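Simulation hours as evidence in a risk assessment?
Posted in: Standards and Compliance

njadoon_b
Our integrator (Trundbridge) wants to sign off the gripper cell on 2,000 simulated cycles and 2 days on the floor. Their write-up calls this "good practice". Whose?

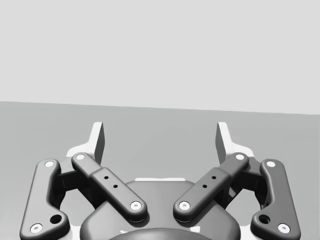
Pinch points are what I'd want covered first, and the write-up gives them one line. The model has everything you need to do it properly: linkage arms on both sides, open gaps between them, dark pads facing each other with nothing in between. Any of those gaps could take a fingertip. Instead we got seven pages on cycle time.

Mengal7
Bit harsh. We did the same with our Etum cell and the assessor was fine with it. Sim is good for checking reach and clearances before anyone stands near the thing.

saminap
Checking, sure. Signing off, no. A sim doesn't have a worn pad or a bloke leaning in to clear a jam. Did your assessor put "fine with it" in writing?

Mengal7
He signed the form.

njadoon_b
They've also quoted closing force of up to 300 newtons with no measurement behind it. I've asked for a test on the real gripper, with the meter's calibration record attached.

f_siddiqui
Good luck. Trirnus told us the datasheet was the measurement. Took until March to get a number out of them.

saminap
Don't sign until you've got yours.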